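The arm folds shirts now. Who folds the argument?

Posted 8/27/23

Quick one before my shift. Typing on my phone, sorry.

We got the arm in April. Returns room at Skeris, the back half, where the shirts come in balled up in torn mailers and go out flat. Everybody asks me the same thing. Is it taking your job. Wrong question, or at least a lazy one. It took a piece of my job and handed me a different piece, and the pay stayed exactly where it was.

Before the arm a good folder did 700 shirts on a shift. That was hands, eyes, mouth. You folded and you talked. You read the dumb shirts out loud. There's a white one full of English that never went near an editor, "Becouse of life," and then something about the world being doomed. Abenezer Shiferaw could do it in a preacher voice and get the whole row going.
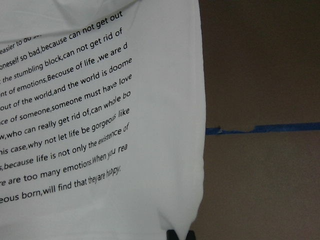
Now it's one person per table and the tables are far apart. I lay shirts out. I watch. If a fold goes wrong I fix it and log it, and logging takes longer than fixing. So my number dropped to 655 on a bad day and somebody from upstairs wanted to know why. I said ask the log. They did not laugh.

What changed, as I see it

1. The pace isn't yours. I used to go fast until lunch and easy after, and it came out the same. The arm doesn't do easy after. You wait on it, then it waits on you, and the second kind of waiting gets writen down.

2. Knowing stuff stopped counting. I can tell you how a thin cotton is going to slide before I touch it. Fourteen years of that. Sleeves, hems, a layer that won't lie right under the other one. There is no box for it on the screen. The people who set up the arm never asked — they asked the Flurnix guy, who sold it.
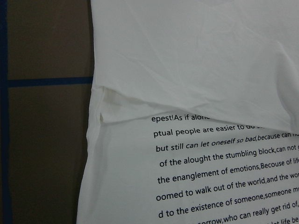

3. My wrists quit hurting. I'm putting that in because it's true and the people on my side of this leave it out. I was icing both hands every night. Now I don't. I'd fight anyone who wanted to go back to the old tables full time.

So no, I don't want it gone. I want a say. The company talks about the arm like weather, like it rolled in. Somebody signed for it. Somebody picked how far apart the tables go and who gets the blame for a bad fold, and those are choices, and we could of been in the room.

They held one meeting. Slides. 77 of us standing and 70 chairs still stacked by the wall, no idea why. The word "partner" got used for the machine. I have partners. They're the ones who got moved to receiving.

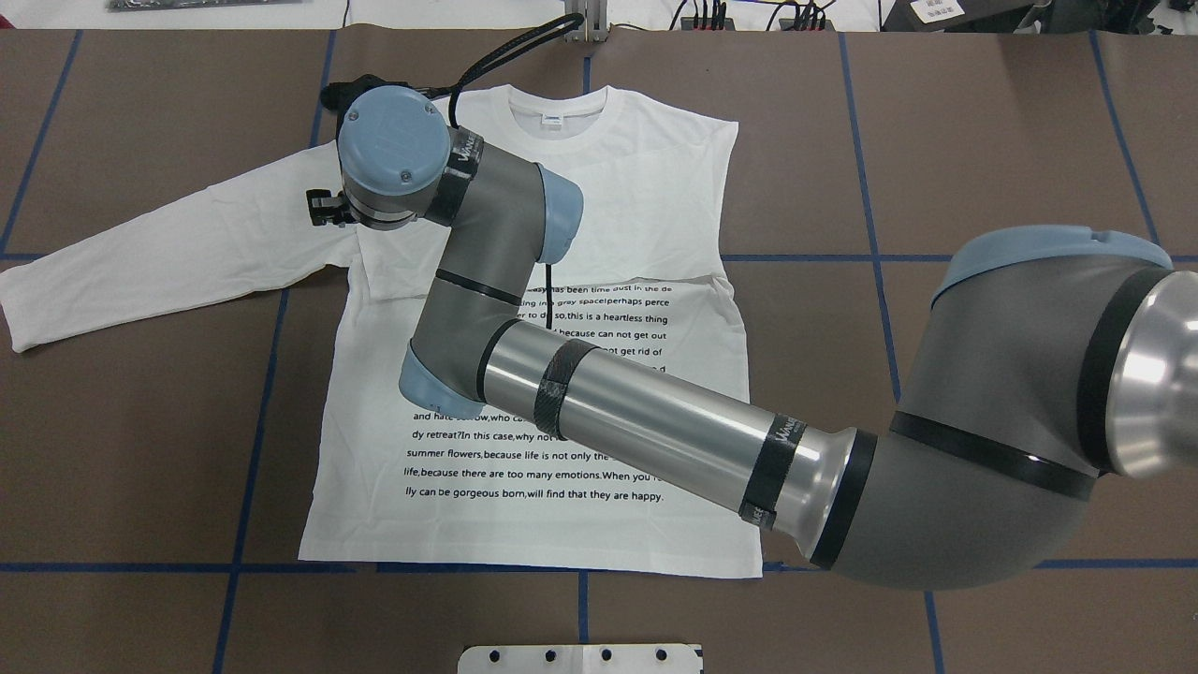
What I'd ask for

Pay for the watching. It's work, it's tiring in a new place, behind the eyes. Let the folders train it and put that on the check. Two people to a table, even if the spreadsheet says one. And when the fold count goes up, some of that comes down to the floor in money.

Abenezer says I'm dreaming. He's in receiving now, opening mailers, and he says it's too loud to do the voice back there. Bus is here, gotta go.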